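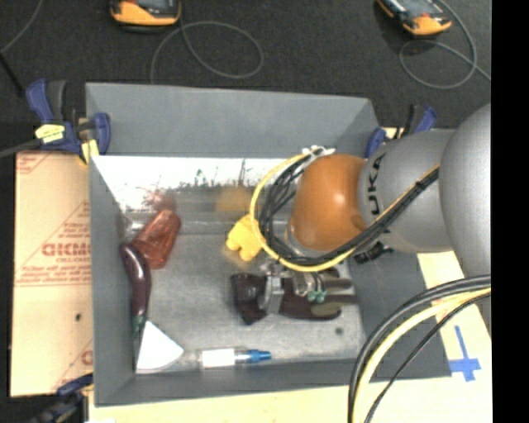

Workshop notes, 5/25/26

Read chapters 11 to 14 aloud at the writing group. Delyth Cadwaladr had the marked-up copy and kept time. Chapter 12 ran to 17 minutes, too long for what happens in it: Man walks to the Hulelon wharf, finds the shed locked and walks home.

Points raised:

Man as a name. Delyth still wants it changed. At the start of a sentence a reader takes it for the common noun and has to go back. I'm keeping it for one more draft and will try moving it off the openings of paragraphs.

The Pidero. In chapter 3 she is a schooner, in chapter 13 a ketch. My error, left over from the 2019 outline. She is a ketch. Have to check the boarding scene as well, because he counts masts there and gets the wrong number for either.

The ledger. It goes missing before the fire, but the harbour master quotes from it after. Two fixes possible: he copied the page earlier, or he is lying and has had it all along. I prefer the second. It would explain why he won't let Man into the office in chapter 9, which is thin at present.

Tides. High water comes at dusk two nights running with the same moon. Worked out a table for the whole week of the story and pinned it over the desk. The second body now comes ashore in the morning -- this costs me the lantern, and I'll miss it.

Cuts made tonight: the Clolano prologue is down from 65 lines to 44. Took out the monk's dream and most of the weather. The colour of the sea was mentioned four times. Left one.

Not resolved: whether the sister knows. Half the group thought she did from her first scene, half didn't suspect her. I haven't decided myself, and the dialogue in 14 reads that way. Delyth suggests writing her side of the quarrel out in full, for my own use, and then not using it. Will try that before touching the chapter.

Next: chapters 15 and 16, no more than 30 pages between them. Full draft to Delyth in July. Bring the tide table, and ask her for the marked-up copy back -- she went home with it.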